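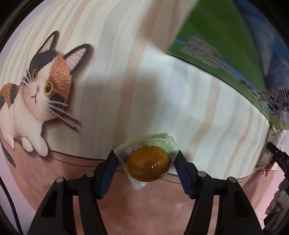 The Shared Table at Mevcombe House

Clarnance Residential Services, Residents' Bulletin, July 2011

Mevcombe House has kept a shared snack table in its ground floor common room since the building opened to graduate residents. The table is supplied partly by Residential Services and partly by the residents themselves, many of whom bring packaged food back from visits home or receive it by mail. The Bulletin spoke with the house supervisor, who has been responsible for the table for three academic years, regarding how it is stocked, sorted and maintained.

The supervisor began with the question of volume. In February, when residents returned from the winter break, more than 400 individually wrapped items were left for the table within two weeks. "We had expected a few boxes of cookies," the supervisor said. "Some residents brought an entire carton. Others left one packet with a note. Everything had to be put somewhere, and at that time we had one shelf."

The shelf has since been replaced by a closed cabinet, purchased through Pirihi, and the table itself is now used only for sorting and for what is on offer that day. Items are unpacked from their outer boxes, checked, and set out again in smaller quantities. The outer boxes are kept when they are in good condition. "A gift box often has more care put into it than what is inside," the supervisor remarked. "We have had boxes with flowers printed all the way around. Residents ask for them afterward to keep letters in, so they are flattened and put aside under the window."

Asked about labels, the supervisor acknowledged that this had been the most difficult part of the work. A considerable share of the food is labeled only in the language of the country where it was bought. The ingredient panel is usually present and complete, but it is of little use to a resident with an allergy who cannot read it.

"For the first year we relied on whoever happened to be in the room," the supervisor said. "That was not satisfactory. A person passing through on the way to class should not be asked whether something contains peanuts. They may not know the word, or they may be in a hurry." The house now keeps a binder in which residents who read a given language enter a short translation of the ingredients, along with the product's barcode number so that the entry can be found again. The binder holds 53 entries, of which 44 are for products first labeled in Chinese. Any item without an entry goes on the left side of the cabinet with a plain card reading "Not yet translated."

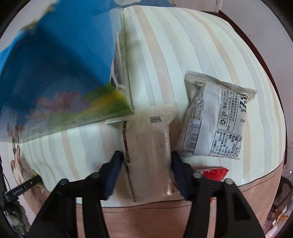
Small packets present a separate difficulty. When a multipack is opened, the single portions inside may carry very little printing, and once they are mixed together in a bowl there is no reliable way to match a plain wrapper to its box. The supervisor's practice is to keep one empty outer bag from each batch until the last portion has been taken. "It looks untidy to have an empty bag lying there," the supervisor said. "I have had to retrieve several from the trash because a considerate person cleaned up. We put a note about it on the cabinet door."

Sealed ends are checked by hand. Packets with crimped seams are pressed gently at both ends, and any that have lost their seal are discarded the same day. Dates are read at the same time. The supervisor noted that date formats differ between countries and that the year may be printed first, a point which has led to perfectly good food being thrown out. A card explaining the formats is taped inside the cabinet.

The conversation then turned to the table covering, which has drawn more correspondence than any other item in the building. It is striped in cream and beige, with a wide brown band, and bears a calico cat with round yellow eyes, printed to look as though it were knitted. It succeeded a plain white cloth that had to be laundered every week.

"I chose it for the surface, which wipes clean," the supervisor said. "I will admit the cat was a consideration. There were two others at Clodolgate at the same price, one with lemons and one in solid green — I do not believe we would have received letters about the green one." Residents have proposed names for the cat on several occasions. No name has been adopted.

Cleaning follows a simple routine. All food is moved to the cabinet in the evening, the covering is wiped with a damp cloth and mild soap, and the table is left bare of food overnight. Crumbs collect under the edges, and the covering is therefore lifted once a week so that the tabletop can be wiped as well. Hot cups should be placed on a coaster. There are 43 coasters in the drawer, and the supervisor would be grateful if the others were returned.

Changes for the fall term are modest. A second binder will be started for products containing nuts, sesame or shellfish. Contributions of homemade food still cannot be accepted under the house rules, although the supervisor has asked Residential Services to review this for supervised events. Residents who wish to contribute should leave items in their original wrapping, with the outer box where possible, at the front desk.

"People take one thing and read the wrapper while the kettle boils," the supervisor said. "Then they ask someone about it. I would like the kettle replaced, incidentally. I have put in the form."

Comments (3)

ThirdFloorEast: The date card is very useful. Could a copy be placed in the second kitchen? I threw away two boxes of crackers last term before I knew.

gradres_mh: I have four of the coasters. They will be back tomorrow.

Former resident: Pleased to read that the cat is still unnamed. My suggestion remains on file.

Recent items from the Bulletin
Laundry Room Hours for the Summer Session
Mail Forwarding: What the Front Desk Can and Cannot Hold
Bicycle Storage at Mevcombe House
Report on Kitchen Ventilation, West Wing

This site uses cookies to remember your display settings. By continuing to browse, you accept their use. To receive the Residents' Bulletin by e-mail, enter your address at the front desk terminal or on the subscriptions page.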